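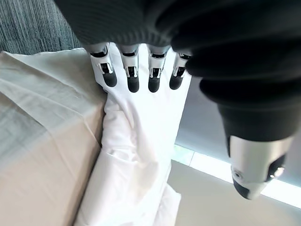
Home | Forums | New Posts | Members | Log in

Search this forum... Advanced search

Back of House > Laundry and Housekeeping > Robots on the bed line, three weeks in

mopandglow
Posted 23 November 2025

Hi all, I've been reading here for ages and posted maybe twice, so forgive the length. I'm a housekeeping lead at the Ivthorpe, 133 rooms, and at the start of the month our owners brought in a Zarnevach unit to help with beds. It has the full hands with fingers, and it does stripping and pillowcases and, on a good day, the bottom sheet. We pair it with one person per floor. I wanted to hear from anyone else who has lived with one of these for a while, because my crew is split right down the middle and I'm kind of split too!

The good part first. Two of my longest-serving ladies have bad shoulders and they don't pull wet-heavy duvets around anymore, and they go home less sore. I'm so glad of that. The part I didn't expect is how quiet the floors got. We used to work in twos and talk the whole shift, about kids and knees and everybody's business, and now it's one person and a machine that takes its sweet time picking up the corner of a sheet.

tuckedcorners
Same boat, different hotel. We've had ours since spring, and the quiet was what made people quit, more than the fear of being cut. Our manager moved lunch so all the floors break together and it helped a good deal. I'd ask for that before you ask for anything else.

Lau_linen
I'll be the grump. I was at the Clullon plant when the folding line went in, and everybody said "nobody's losing hours" there too. Then people left and their spots just never got posted. I'd want to know what your owners plan to do the next time someone retires. Get it in writing, and be nice about it, but get it in writing.

mopandglow
Lau, that's fair, and I did ask. What I got was a very friendly answer with no numbers in it. I'm going to ask again.

softwatersue
I want to push back a little, with love. I did hotel beds for years and my wrists are shot. If something with metal fingers wants to wrestle pillowcases for the next person, I say let it! The hours question is a management question and it was there long before the robots were. We lost two people at my old place over a spreadsheet.

Lau_linen
Sue, I don't disagree about wrists. Mine click. I'm only saying the folks who get the sore shoulders should get some of the savings as well, and I have yet to see that happen.

bedskirt_bill
Practical question from a maintenance guy. How are you handling speed? Ours managed 112 beds its first full week and the front office had been promised a whole lot more. The crew ended up rushing the rooms around it to make up the difference, so they were more tired than before.

mopandglow
Bill, yes, exactly that! We had 4 late check-ins in one afternoon and guess who got the phone call. I've since started giving it the long-stay rooms, where no one is waiting in the lobby with a suitcase, and I took the daily target off the whiteboard because people were racing it. Fitted sheets are still a person's job here. It will get hold of the cloth fine and then spend forever deciding about the corner.

tuckedcorners
Long-stay rooms is smart, I'm stealing that. One more from us: let the crew be the ones trained to stop it and restart it. At first only the supervisors could, and folks stood in the hallway waiting like they needed a permission slip. Once the attendants had the training, and a small raise to go with it (we fought for that), the mood changed a lot.

Lau_linen
Now a raise I can get behind. How small is small?

tuckedcorners
Small enough that I'd rather not type it, ha. But it's on the pay stub with its own line, so it's hard for them to quietly take away.

mopandglow
Thank you all so much, this is more than I got out of the whole training day. I'm taking the shared lunch and the training pay to my manager this week, along with Lau's question about retirements. I'll come back and let you know what she says.

Thread views: 1,156

We use cookies to keep you signed in and remember your settings. Accept | Manage cookies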